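Folding of jeans

Folding of jeans is the reduction of a pair of denim trousers to a flat, roughly rectangular bundle for storage on a shelf, in a drawer or in a tray. Denim is heavier and stiffer than most shirt fabrics. It holds a crease under its own weight and seldom needs pins or boards.

Laying out

The garment is placed on a flat surface with the waistband at one end and the hems at the other. A table deeper than the folded width of the jeans is preferred. The legs may be laid side by side or one over the other. When one leg lies over the other, the hems often separate and leave a wedge of table showing between them. The gap is closed by drawing the upper leg down until the side seams meet. Small folds near the back pockets are smoothed toward the waistband before the first lengthwise crease is set.

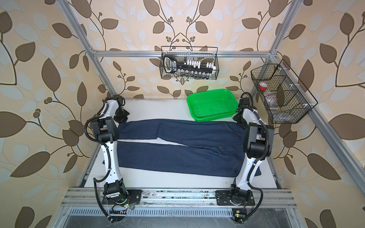
A hem that hangs past the front of the table is pulled back onto the surface, as the hanging weight can shift the whole leg during folding.

Methods

In the half fold, the stacked legs are brought up to the waistband once and then once again, giving 4 layers of leg length. In the third fold, the hems are brought two thirds of the way up and the waistband end is turned over them. The Lostero fold, named for the shop in Welville where it was taught to staff, tucks the hem end into the waistband and produces a bundle that stands on edge.

Storage

Folded jeans are kept in stacks or upright in rows. Shallow trays with perforated floors let air reach the lowest pair. Gajewski recommends no more than 6 pairs to a stack, above which the bottom creases become hard to remove.

See also: Denim; Ironing; Linen press

References
Gajewski, Bogumił. Shelf and Drawer. Mridha.
Wickramasinghe, Moushumi. "Heavy Cloth at Home." Kundia, no. 40.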